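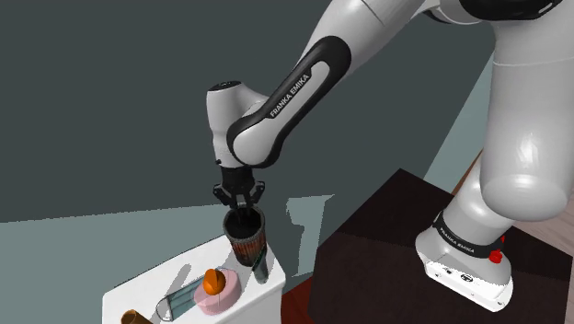

Rocío Aravena replied that the booking calendar was still showing the wrong times for the Rakbridge rooms, and asked that the ticket be kept open until the cause had been found.

Status: Reopened
Opened: 1/27/25
Service: Orkell room booking
Handled by: Ruaridh Skinner, Service Desk

Reported fault
Bookings made through the staff portal are confirmed by email at the correct time but appear one hour later in the shared calendar. Bookings entered directly in the calendar are not affected. The requester has listed 14 bookings that show the fault, all of them in rooms on the second floor.

Action taken
The requester was asked to sign out, clear the saved data in the browser and sign in again. The fault remained. The same test was carried out on a service desk computer with the same result, so the fault does not lie with the requester's equipment.

The room records were then compared with those for the Lemieux building, where no fault has been reported. The time zone field was blank on 3 of the Rakbridge records. When this field is blank, the portal applies the default set for the whole account, and that default had been left at Central European Time.

The field was filled in on all three records. A test booking for room 235 then appeared at the correct time in both places.

Further comment
Hui-mei Yu has pointed out that the correction applies to new bookings only. Existing entries keep the time with which they were saved and must be cancelled and made again. Repeat bookings should be cancelled as a full series.

Outstanding
The requester is to confirm which of the listed bookings are still needed. The service desk will enter these again on her behalf and send fresh confirmations. A request to change the account default has been passed to Tanner Doucette for approval.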